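**Parada en falso durante el doblado: entrevista con Halldóra Hallgrímsson, responsable de seguridad funcional en Trestholm**

El fallo se registró en el ciclo 354 de una serie prevista de 443. El brazo derecho cerró la pinza sobre una prenda, el controlador interpretó el par de muñeca como una colisión y ordenó la parada. Hasta ahí, el comportamiento era el especificado. El problema vino después: al rearmar, la pinza se abrió sin que el operador lo hubiera solicitado.

«La apertura al rearme estaba heredada de una configuración antigua para piezas rígidas», explica Hallgrímsson. «En aquella célula tenía sentido. Con textil, y con una persona inclinada sobre la superficie de trabajo para retirar la prenda, es un movimiento inesperado, y así lo clasificamos».

No hubo lesiones. Ülle Kuusk, que operaba el puesto, tenía la mano a 30 centímetros de los dedos de la pinza. La incidencia se abrió como cuasiaccidente el lunes 5 de febrero y la serie quedó suspendida.

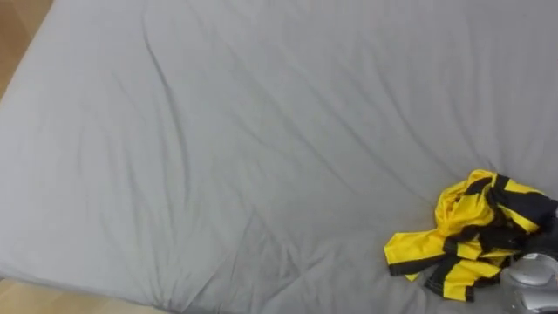

La causa de la primera parada tardó más en aislarse. El umbral de par se había ajustado con paños de algodón de una sola capa. Una camiseta deportiva retorcida sobre sí misma se comporta de otra manera: el tejido sintético desliza, se acumula entre los dedos y, cuando una manga queda tensa, la carga aparece de golpe en la muñeca.

«El registro muestra un pico muy corto», señala Vilhjálmur Østergaard, encargado del control de movimiento. «El filtro lo dejaba pasar como contacto con un obstáculo. Subir el umbral sin más habría eliminado la parada y también la protección. No lo aceptamos».

La corrección consta de dos cambios. El primero separa el rearme de cualquier orden a la pinza: tras una parada, los dedos conservan su posición hasta que el operador confirma la apertura con un pulsador independiente. El segundo compara el par con la corriente del accionamiento de la pinza antes de decidir si existe colisión. Si las dos señales no concuerdan, el brazo reduce la velocidad y mantiene el agarre.

Østergaard admite una limitación. Cuando la tela queda pillada bajo la carcasa de la pinza, la corriente apenas varía y el sistema sigue deteniéndose. «Preferimos esa parada. Cuesta tiempo de ciclo, pero el estado final es conocido».

La validación se hizo con 1440 agarres sobre el mismo tipo de superficie blanda. No se repitió la apertura involuntaria. Las paradas por tela pillada persisten y figuran en el informe como pendientes.

Hallgrímsson ha pedido además revisar la célula de Clinham, que utiliza la misma plantilla de configuración. «Allí no consta ningún incidente, pero el parámetro está activo. Hasta que lo cambien, el procedimiento es cortar la energía del brazo antes de tocar la prenda». La revisión está asignada a Ditte Bjarnason y debe cerrarse en junio.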